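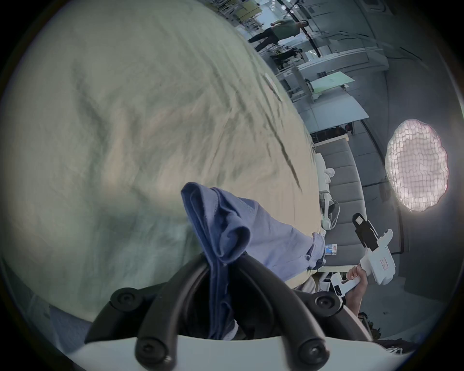 # Femik hand-held gripper trial: FAQ

Maintained by Lerato Pretorius, Mestden. Last revised 26 August 2021.

### What is being compared?

Two finger sets on the Femik hand-held gripper: the curved black fingers and the older Flulero straight fingers. The handle, camera and controller are the same for both. All tasks use cloth.

### Why cloth?

Rigid parts did not separate the two sets. Both picked up blocks and bottles without trouble in July. Folded fabric did separate them, mostly at the moment of closing, when a straight finger tends to push the top layer away before it pinches.

### How many grasps have been logged?

3,000 attempts, of which 2,085 were made with the curved fingers. The split is uneven and the straight set is still catching up. Compare rates, never raw totals.

### What counts as a failed grasp?

Any of these:

- the cloth leaves the fingers before the lift is complete
- the fingers close on the sheet underneath as well as the garment
- the operator opens and closes again on the same pick

Re-grips account for 364 of the logged failures. They are tagged separately and can be filtered out.

### Can I work with one gripper in each hand?

Yes. Start both recordings from the same controller, or the clocks will drift. Two-handed folds go in their own folder and are not part of the single-hand results.

### The camera view is strongly curved. Is the lens faulty?

No. It is a wide-angle lens, and straight edges bend toward the rim. Run the Ngubane calibration before measuring anything from the footage. Finger opening is read from the encoder and does not need correction.

### Does the lighting matter?

For the grasp, no. For tracking, yes – a panel light inside the view can pull the exposure down and lose detail in dark cloth. Lock the exposure before the first pick.

### How often should the finger screws be checked?

At the start of each session, and again after any finger swap. Loose screws show up as side play at the tip. We discarded 11 early recordings for this.

### Which set should I order?

For fabric only, the curved set. For mixed work, wait for the remaining straight-finger runs. Thin flat items such as card have not been tested with either set.

### Where do I send corrections?

To Lerato, with the recording number and the finger set in the subject line.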